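Sotari Playhouse Friends
Minutes of the planning meeting, 13/04/2026

Chair: Dalibor Holub

1. Spring musical
What a run! The last night of Flisach sold 600 seats, our best house so far, and the cast got called back twice. Dalibor passed on thanks from the whole company (the band too, who were wonderful). Minutes of the previous meeting approved with no changes.

2. August show
Everyone loved the read-through of Kadlec, and it was agreed to go ahead. It's a big, loud, happy show with 19 speaking parts and a tap number that closes the first act. Auditions will be open to all, including people who have never been on a stage. Rehearsal room to be booked by the end of the month.

3. Tickets
Group rate to stay as it is. We already have 93 names on the early list, before a single poster has gone up! Dalibor to ask the Pledar box office if it can hold the front balcony for school groups until two weeks before opening.

4. Posters and flyers
Print up to 1,000 flyers. The red lettering won the vote easily. Proofs to go round by email, comments back within three days please.
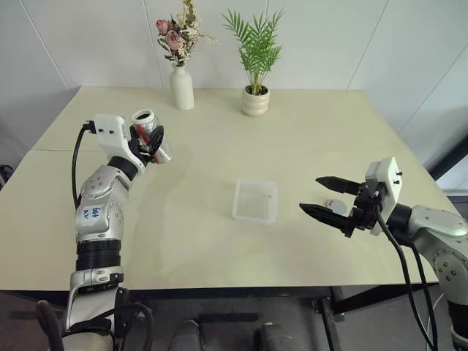
5. Any other business
Costume store needs a good sort-out, and plenty of hands went up. Matinee start moved to 2:30. Next meeting same place, same time, bring a song suggestion for the launch party.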